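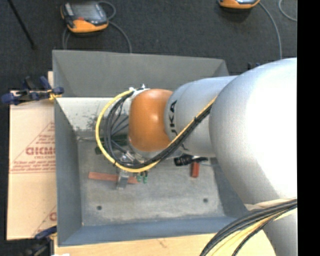 Cable dress pack on a bin picking arm, is there an actual rule for this?

Asked in: Robots and Automation > Good practice
Tags: cable management, bin picking, risk assessment, teach pendant

Hi all, long time reader, first question. I look after a small picking cell at work (we do sorting trials for returned hardware, so lots of little mixed parts in a bin, arm reaches down, picks one, drops it off, repeat). I inherited the thing and I'm trying to write up a one page practice sheet before October, when we get our yearly walkthrough from the safety people at the parent company.

My trouble is the cables. Everything that goes to the tool runs down the outside of the arm and makes a big loop around the wrist, and when the arm goes down into the bin the loop goes in with it. I get why you need slack, I've seen what happens when there isn't any (a connector ripped clean off, and that was a whole afternoon gone). But I can't find anybody who will tell me how much slack is the right amount. I've read the general robot standard twice and it talks about hazards and risk reduction, and then I still don't know if my loop is OK.

Three things I'd love help with:

Is there a number for loop size or is it all judgment?
Are plain cable ties fine, or does a reviewer want to see proper clips?
The bin is held to the table with ordinary hand clamps. Is that going to get me in trouble?

Oh, and we've got 46 pick positions saved, if that matters to anyone. Thanks!!

Answer 1 (accepted)

I wrote a sheet like this for our cell at Trevance, so I'll tell you what went on it, and you can steal whatever you like.

I don't know of any standard that gives you a loop size. The robot safety standards (ISO 10218 is the one people will quote at you) want you to look at the hazard and deal with it. A cable that can snag is something you write down in your risk assessment, along with what you did about it. So yes, judgment, but judgment on paper! That was the part our reviewer cared about.

How I set the slack: run the arm by hand in reduced speed to the worst positions you have. Worst for us meant wrist turned all the way one direction, then all the way the other, then the deepest pick in each corner of the bin. At each one I stop and look at two things. Is anything pulled tight at a connector, and is any part of the loop touching the wall, the floor or a part. If it's tight, give it some length. If it's touching, move the tie point up the arm before you start shortening anything. I shortened first, the first time, and had to redo the lot.

You don't need to do all 46 positions by hand. Pick the ugly ones. We had 7 and I wrote their names on the sheet, so whoever does the check next goes to the same places.

Ties: ours are plain ties and they passed. Put them where the bundle doesn't flex, don't crank them down until the jacket dents, and snip the tails flush (a tail sticking up will find your knuckles or the edge of the bin sooner or later). Keep the strain off the small connectors at the tool. I like one tie point just before them, so that if something does catch, the tie takes the pull and the connector doesn't.

Clamps: for trials I think you can defend them. What I'd want to see is a mark on the table at each corner of the bin so you can tell when it has crept, and a line on the startup check that says hands on every clamp. And put the clamps into your collision model or your keep-out zones, handles included. I forgot a handle once. It was a loud Saturday.

One you didn't ask: where does the pendant live when nobody is holding it? Ours used to end up on the floor with the cable wherever it fell. It has a hook now, outside the fence, and that one line got more nods at the walkthrough than all my careful cable stuff.

Answer 2

we use the Muteck sleeve on ours, covers the whole bundle, looks way neater. not cheap. no problems so far but it does make the bundle fatter so check it still fits in your bin

Answer 3

Mostly agree with the accepted answer, two things to add from our line at Vorberg.

Write down an inspection interval. We look the bundle over every 3,000 cycles and also any time somebody changes the tool. I can't tell you that's the right figure for you, we just picked one that lands near the end of a shift and then kept to it. Ours gets a flashlight along the inside of the bend, and a finger along any tie that's been there a while. If the jacket is shiny in one spot, it's rubbing there.

Also, please don't let "reduced speed" turn into "reach in while it's moving." If you need your hands near the wrist to shift a tie, stop the robot and follow your lockout procedure. I know it's slow. If your cell's local procedure says something stricter than anything on this page, go with the procedure.

And I'd disagree a bit on the clamps. Fine for trials, sure, but if the same bin has been sitting in the same place for months it isn't much of a trial anymore, and I'd bolt down a locating plate.

Comment from the asker

This is great, thank you both (all three!). Did the worst position thing this morning and found two where the loop was dragging on the wall, so up went the tie point. Pendant hook is on order. Will think about the plate, my boss is going to ask what it costs.

Viewed 513 times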